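Our project looked at how wrinkled laundry gets when it waits in different containers, and whether the shape of the container matters much. Hazel Gallagher and I both grew up in houses where clean clothes sat for days, so we were pretty excited about this one!

For the first round we used the gray metal bin with the sloping walls, set on the wooden table, and dropped the striped cloth in without smoothing it at all.

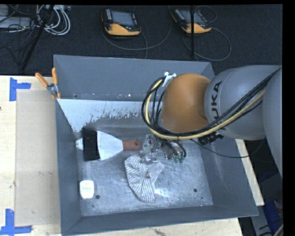 Results and what we would change

Stripes were a lucky pick, as they change direction at every fold and make the creases easy to follow. We ran 5 drops per container, and Lyle Montoya scored the creases from our notes (thank you, Lyle). Next time we'd like to try a heavier fabric too.

Recent student reports
Drying Racks in Small Rooms
Four Ways to Fold a Towel
Sorting Socks by Feel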